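Galtano Publishes Good Practice Guide for Testing Robot Grippers in Simulation

LARNHOLM, April 2020. Galtano today published a good practice guide for companies and laboratories that test robot grippers in simulation before moving to physical equipment. The guide sets out 14 recommendations covering how a simulated grasp should be set up, recorded and reported. It is available at no charge.

The guide was prepared by a working group of 11 member organizations, including Lostari and Cordero. The group began its work last July after members reported that simulated test results from different suppliers could not be compared. Success rates were often given without the shape of the object, its position between the fingers at the start of closing, or the rule used to decide that a grasp had succeeded.

"A buyer who reads two reports should be able to tell if the same thing was measured," said Yevdokiia Nechyporuk, who chaired the working group. "We found reports in which a dropped part counted as a success as long as the fingers had touched it. The guide asks each laboratory to write its rule down before the first run."

Under the guide, laboratories should record the pose of the object and of both fingers immediately before closing. Objects that are not centered in the gripper opening should be kept in the test set and listed as such. The working group also recommends that at least one object in every set have an uneven outline, as smooth cylinders and blocks alone give little information about handling natural or worn items.

Further recommendations deal with surroundings. Walls, doors, furniture and handles within reach of the arm should be modeled as solid bodies, and any contact with them should be logged separately from contact with the object. Images submitted with a report should be taken from the simulation used in the test and should be labeled as simulated.

The guide does not replace physical testing and does not change the duties of manufacturers or integrators under existing machine safety rules. Results obtained only in simulation should not be used to support a safety claim.

Nine members have agreed to apply the guide to all new test reports. Comments on the text may be sent to the Galtano standards office in Larnholm, and a revised edition will be issued once the working group has reviewed them. 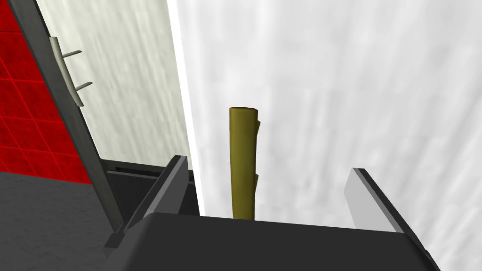 Simulated grasp test before closing: an irregular, branch-like stick stands off center between the gripper fingers.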